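Enham cell - sim twin, right hand grasp tuning
March, notebook p. 7

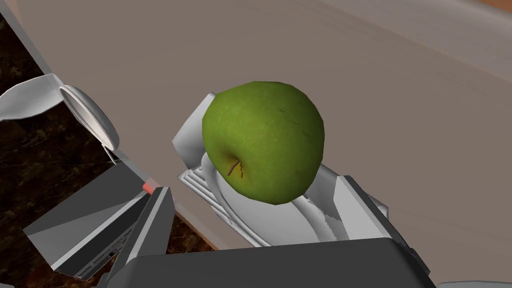

Sim render, green apple in the white hand, second gripper at left.

Picked up where Felista Chege left off. Her note said the apple was creeping in the fingers during long holds in the simulator, and that she had ruled out the mass value. I went through the contact settings first.

Config as found: the Roy branch, physics step at the default, finger pads using the convex hull collision shapes from the Tinano export. The hulls are fat across the inside of the curve, so contact was landing on a couple of edges. Swapped in the decomposed meshes for the finger segments only. Left the palm and wrist alone.

Ran the hold test for 3,000 steps with the new meshes. Creep is down a lot but still there if the wrist rolls during the hold. Raised solver iterations and ran it again, better, and the slowdown is tolerable on the Womemora workstation. It won't be on the laptops. If you run this on a laptop, drop the iterations back and don't trust anything past the first roll.

Had one blow-up at step 1,224, apple shot off sideways. Traced it to the thumb closing while the palm was already in deep overlap with the fruit. Limited the closing speed over the last part of travel and couldn't get it to happen again in 5 more runs. Not calling it fixed.

The stem is visual only, no collision. Leave it that way. I tried adding a small capsule for it and the hand kept catching.

Left gripper: same mesh swap not done yet. It is still on the old hulls, so don't compare left and right holds until it is. Joint offsets for that side are in the cell file and match what Felista wrote down.

To do
- mesh swap on left, then rerun the hold test
- check friction on the pads against the real ones, current value is a guess carried over from the old hand
- commit the closing speed limit separately so it can be backed out
- ask Felista which wrist roll rate she was using - her log only has the angle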